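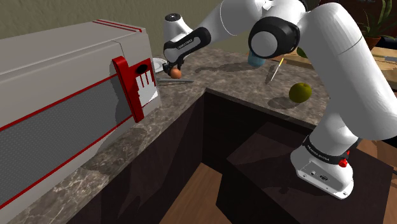

Figure 6. Simulated kitchen, counter task: the gripper at the egg, with the knives and the apple farther along the counter.

6. Running your first kitchen chore

People who set up the Brallar kitchen package nearly always ask whether the arm can make breakfast yet. It can't, and we would rather you heard that from us before you spend an evening on it. Moving one small thing from one spot to another is a fair goal for today, and quite a satisfying one when it works!

1. Open the Hirkis scene browser and load the counter task. Loading takes up to 15 seconds on an older computer.

2. Set the grip force to the lowest step. An egg wants very little, and you can always go up later.

3. Choose the egg as the target and the plate as the goal, then press Plan. Have a look at the path before you accept it – the wrist should stay well clear of the knives.

4. Press Run and let the chore finish by itself.

5. Repeat with the apple. It is rounder and more forgiving, so many people like to start there instead, and that's perfectly fine.

Note: In our own runs of 400 egg moves, the planner failed over 9 times before we slowed the descent. Leave the descent speed at its default until you know your way around.

Caution: Do not copy these settings to a real arm. The simulated egg cannot crack, and a good score here says little about your own kitchen. See the Fehr safety sheet first.

Cutting, cracking and wiping are not supported in this release.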